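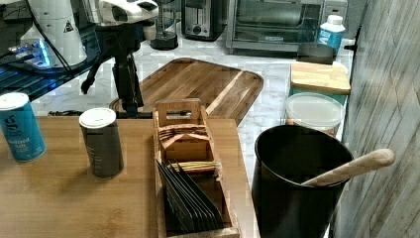
Gert Mahlangu objects that a planner which replans at every step needs no separate grasp check. The objection is fair for open counters and is taken up in Section 3.

Section 2. Planning near clutter

The planner receives a list of objects from the perception module and returns a path for the arm. Thin packets standing close together are often reported as one object. Students must set the merge threshold in the Lanz configuration file before running the planner.

Exercise: run the Ruver planner 100 times with the threshold on and off. Submit both logs by Monday.

3 comments
708 shares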